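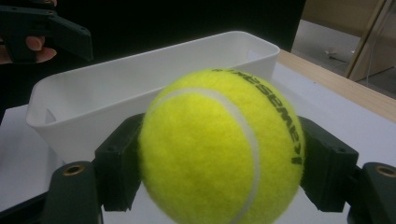

Section 4: Setting Up Your Practice Court

Now for the fun part! By this point your Cusotine net kit is out of its bag and you've checked the parts against the sheet in Section 2. In this section you'll put up the net, mark the lines and get ready for your first rally. The mini court works on a driveway, a gym floor or a patch of short grass, and once you've done it a couple of times it goes up faster than you can find your sneakers.

Before you start

Walk the whole area first. Pick up twigs, gravel and acorns (acorns are the worst, they roll right under your foot). Look up as well as down, because a low branch over the baseline will ruin every lob you hit. If you can, run the court north to south so that neither player is staring into a late afternoon sun.

CAUTION: Do not set up on a surface that is wet, icy or covered in loose leaves. Do not set up where cars may come through.

4.1 Putting up the net

1. Lay the two base feet on the ground, one on each side of the court, with the rubber pads facing down.

2. Slide the long crossbar sections together until each button clicks. Give every joint a tug. A joint that hasn't clicked will hold just long enough to fool you.

3. Fit the ends of the crossbar into the base feet.

4. Stand the two uprights in their sockets. The socket marked L goes on the side with the crank.

5. Slip the net sleeves over the uprights, white band at the top. Start with the side that has no crank.

6. Hook the net cord to the crank and turn it slowly until the band is straight. Stop there. You want a small dip in the middle, and the center strap will take care of that.

7. Clip the center strap to the crossbar and pull it down until the band touches the line on the strap.

Note: The cord stretches a little during the first week. Expect to give the crank another half turn now and then, and after that it settles down nicely.

CAUTION: Keep fingers clear of the crank while the cord is tight. To take the net down, always release the crank before you lift an upright.

4.2 Marking the lines

The kit has throw-down strips for the corners and flat tape for the long lines. On grass, use the strips only.

1. Find the middle of the net and set the center strip straight below it.

2. Hook the measuring cord to the crossbar and walk it back to the red knot. Put down a corner strip. Do the same on the other three corners.

3. Walk the cord back to the blue knot for the service line.

4. Stand behind each baseline and look along it. If a corner looks off, it probably is. Your eye is very good at this!

5. Run the tape between corners, pressing it down with your shoe as you go.

Note: Tape left on a painted gym floor overnight can lift the paint. Peel it up after every session, pulling low and slow.

4.3 Choosing and checking balls

No balls come with the kit, so you get to pick. Regular pressurized balls are lively and feel great on a full court, but on a mini court they fly. For children and new players we love the slower, low-compression kind. Rallies get longer, and long rallies are what make people want to come back tomorrow.

1. Hold your arm out at shoulder height and let a ball fall. Don't throw it.

2. Watch how high it comes back. Drop a second ball next to it. If one is clearly lazier than the other, put it in the bucket for serving practice.

3. Squeeze each ball. A ball that gives easily has lost its pressure.

4. Look at the felt. Bald patches make a ball skid, and very fluffy felt slows it down.

Old balls still have plenty of life in them as targets, or for practicing your toss.

4.4 Your first warm-up

Musyoka Wanyama, who wrote the drills in the back of this guide, starts every beginner the same way, and it's a lovely way to begin.

1. Both players stand at the service line with a short grip on the racket.

2. Tap the ball over the net so that it bounces once in front of your partner. Soft hands, small swing.

3. When you have kept four in a row going, each take 2 steps back.

4. Keep going until you reach the baseline. If the rally breaks down, step in again and enjoy the easy ones for a while.

Change ends halfway through so everybody gets a turn with the sun and the slope.

4.5 Packing away

1. Release the crank, unhook the cord and slide the net off.

2. Roll the net around the white band. Folding it leaves creases that show the next time you put it up.

3. Press each button and pull the crossbar apart.

4. Wipe the feet and let everything dry before you zip the bag.

Spare strips, cords and center straps are listed in Section 7. For the Athumani full-width net, use the separate sheet, as the crank sits on the other side.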